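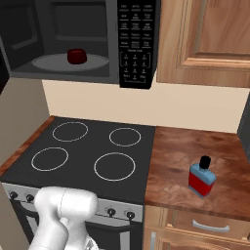

Komstead的参观从签字开始。访客须知一共四页,最后一条写着“请勿向机器人下达口头指令”,尽管他们的机器人并不带麦克风。带队的Hedvig Nygård说,这条是法务加的,她也还在等解释。

我原以为会看到一间真厨房,结果上午大半时间坐在屏幕前。Ravn项目组的规矩是,任何动作先在仿真厨房里跑满200次,才准碰实体灶台。这200次里杯子的位置要变,台面上的瓶子也要变,还得留一份记录,写清楚谁改了什么。哪怕只挪了一个杯子,也要填版本号。我问有没有人偷懒,Hedvig打开一个文件夹,名字叫“偷懒”,里面有141份退回的记录,退回理由多半是“日期格式不对”。

规程本身倒写得实在。仿真里夹爪碰到微波炉或柜门,一律算失败,不许注明“轻微”。灶具在仿真里默认视为高温,旋钮转到哪里都一样。机械臂经过灶面上方要降速,手里有没有东西都得降。还有一条我很喜欢:失败的录像和成功的一起存,保存期相同。据说早年只存成功的,那时候成功率非常漂亮。

午饭在Hondport的食堂吃,微波炉门上贴着使用守则,比机器人那份还长。

下午总算进了实体间。地上一圈黄线,越线即停机。同行的一位先生为了拍照,鞋尖过去了半寸,机械臂当场停住,复位表要两个人签字,我们站着等第二个人开完会回来。演示就剩了个尾巴,不过停机这一项,我可以作证是合格的。

临走领到一册Irnotico版的检查清单,共167项。第一项是确认手里这份清单为最新版。我那份不是,Hedvig说新版要到11月才印。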